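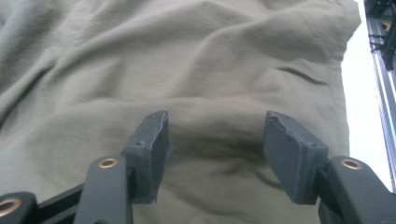

Tickets Orders Stock Knowledge Base Log out

Support > Marchal Order Desk > Fabric lines > Ticket 2166

29th December, opened by Bernadette Pruitt

Problem: Color name on packing slips doesn't match the web store. Customers order Sage and the slip prints Olive. The stock code is correct on both. Two shops have called to ask if they were sent the wrong cloth.

Affected: Lernness cotton, all widths. Bradico linen prints fine.

Tried so far:
Cleared the print queue and reprinted. Still Olive.
Changed the color name in the product record and saved. Web store updated, slip did not.
Printed from the other packing station. Same result.

Reply, Gunnlaugur Grímsdóttir
The slip doesn't read the product record. It reads the label table, which was loaded in April when we moved over from Foser. Code 1618 is still listed there under the old name. Can you check whether any other Lernness codes are wrong before I reload it?

Reply, Bernadette Pruitt
Went through the list. 6 codes have old names, all greens and grays. Sheet attached to the order desk folder.

Reply, Gunnlaugur Grímsdóttir
Table reloaded. Please print a test slip for 1618 on both stations. Slips already in the queue will keep the old name and need to be deleted and sent again.

Reply, Bernadette Pruitt
Both stations print Sage now. Queue deleted and resent. I'll call the two shops back.

Status: Closed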